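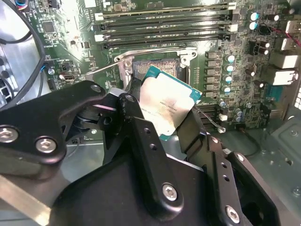

Estcombe say the revised training load sheet still flags too many players after a bye, and want the threshold lifted before the next block.

Sun 8 December. Reran the sprint counts from the Hartley ground. 243 efforts over the cutoff, 40 of them inside the first quarter. Bye-week players start from a low rolling average, so the ratio jumps on any normal session. Threshold left alone for now. Tried a floor on the average instead; flags fall by over 40 per cent.

Zirside vests: two units drift near the grandstand, same as July. Swap before Catetti match. Check 100 m split against timing gates.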